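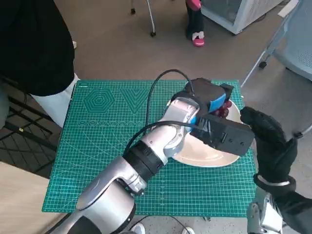
Figure 1. Cream-colored round plate with a raised rim and a faint inner ring, on a green cutting mat.

4. Everyday plates and "good" plates

4.1 How people sort their cupboards

I went into the Orkwood interviews with a tidy little question, or so I thought. I wanted to know how households decide which plates are for every day and which ones are for guests. My own family had a firm line between the two (the guest plates lived in a glass cabinet and I was allowed to touch them at holidays, with supervision), and I assumed most people would have some version of that line even if they'd never said it out loud. So I asked the 33 households in the sample to open the cupboard, take down whatever they liked, and talk me through it.

Most of them started with the everyday stack. It's closest to the hand, it's usually at the front, and people seem a bit embarrassed by it. The plates in these stacks were very often plain, white or cream, with a rim that lifts a little at the edge. Figure 1 gives the general shape. Very few people could tell me where they had come from. I got "the store," "my sister, I think," and "they were here when we moved in," and that last one came up often enough that I added a code for it halfway through the first round of analysis. A plate that nobody chose can still be used every single day for years, and I don't think the writing on domestic objects has made nearly enough of that.

The good plates came with stories right away. People knew the year, the shop, the person who gave them, the argument about whether to register for them. One couple had a Pladska dinner set, bought with wedding money, and they told me the story of the purchase in stereo, correcting each other on the weather. When I asked when the set was last used, they looked at each other and had no answer. They were fairly sure it was a birthday.

I should say here that I don't read this as hypocrisy or waste, though the earlier literature on "display goods" sometimes does. A plate on a high shelf is doing something for the people who own it. It holds a place open for a kind of meal they'd like to have. Several participants said as much in their own words, and one of them put it better than I can: "It's for when we're the kind of people who have dinners."

4.2 The middle pile

What I had missed in planning the study was the middle pile. I hadn't left room for it in the interview guide at all, and I only noticed it because I kept running out of boxes on my coding sheet.

The middle pile is made of plates that used to be good. A set loses a few members, or it goes out of style, or a nicer set arrives and pushes it down a shelf. These plates don't drop straight into daily use. They hang around in between for a while, and people have surprisingly exact rules for them. They come out for cake. They come out for the in-laws but never for the boss. They go to the neighbor with leftovers on them, with the understanding that it would be fine if they never came back (they mostly do come back, and often with something on them, but that's for Section 5).

The woman who runs the lunch counter at Abou Zeid, a bakery near two of the buildings I worked in, let me sit in a corner on slow afternoons and listen to people talk about food and kitchens. She keeps her own middle pile behind the counter. Regulars get their pastry on a plate from it, and everybody else gets paper. I asked whether the regulars knew. She said of course they knew, and one of them, waiting for his coffee, turned around and said he had been promoted in the spring. I've used "promotion" as a working term ever since, and I'm grateful to him for it.

Promotion and demotion turned out to be much more useful to me than the everyday/good split. Once I recoded the transcripts with movement in mind, a lot of passages that had looked like small talk started to line up. People would mention that a plate "used to be upstairs," or "got moved down after the kids," and I'd marked these as background the first time through. They're the main thing. A plate has a sort of career, and its owners can usually tell you where it is in that career without stopping to think.

4.3 Chips, rims, and the rule about the edge

Damage matters less than I expected, but where the damage sits matters a lot. Scratches in the middle of the plate hardly bothered anyone. Knife marks were described as normal, even friendly. A chip on the rim was another matter! Almost everyone I talked to had some rule about rim chips, and the rules were held with real feeling.

I sorted these rules into three groups. In the first, a chip sends the plate down to the next level and that's the end of it. In the second, the plate stays in the stack but goes to the bottom, so it gets used only when everything above it is dirty (one teenager told me his whole job at dinner was to make sure his grandmother never got the bottom plate). In the third, the plate leaves the food cupboard altogether and starts a new life under a plant, or out on the balcony holding clothespins. It's still called "a plate" there, and people still know which set it belonged to.

The edge seems to matter this much for fairly ordinary reasons. It's where the thumb goes when you carry the plate, and it's the part you see when the plate is full. A raised rim makes this stronger, I think, since the edge then has a job of its own, keeping sauce in and giving the fingers something to hold. Participants with flat, coupe-style plates talked about the edge a good deal less, and when they talked about chips they tended to talk about safety. I'd be careful with this, though. The flat plates in my sample were mostly newer, and their owners were mostly younger, and I can't pull those things apart with the interviews I have.

4.4 Throwing a plate away

I asked every household about the last plate they'd gotten rid of, and this was the question that slowed people down the most. Very few could remember throwing out a whole, unbroken plate. They remembered giving plates away, leaving them in the laundry room of the building with a note, or taking them along to a potluck and leaving without them. One participant had been trying to get rid of six dessert plates for 12 months by this last method and said they kept finding their way home.

Broken plates were easier, and a few people even sounded cheerful about them. A break settles the question. It happens fast, somebody sweeps up, and the stack is one shorter without anyone having had to decide anything. I've wondered whether that is part of why the everyday stack is allowed to be rough-and-tumble in the first place, though I only have a couple of direct quotes that point this way and I don't want to hang too much on them.

The Lumano diaries help a little here. Lumano is the diary tool I used between visits, and it let people send a few lines whenever something in the cupboard changed. I had pictured a steady trickle of entries and what I got was clumps. Nothing for weeks, then a flurry around a move, a breakup, a new baby, or a parent's apartment being cleared out. September was busy, and a lot of that was grown children leaving with whatever they could carry. Several parents wrote that they'd offered the middle pile and been turned down, and that the child had asked for the everyday plates, the plain ones. One mother wrote that she'd been saving the nice blue set for exactly this and now she had no idea what to do with it.

I think those entries say something about where attachment builds up, and they sit awkwardly with the idea that people get attached to objects by choosing them. The plain stack had hardly been chosen by anyone. It had been eaten off, though, at nearly every meal those kids could remember. I come back to this in Section 6, where I look at what happened to the plates after they arrived in the new kitchens, and where the evidence is thinner than I'd like.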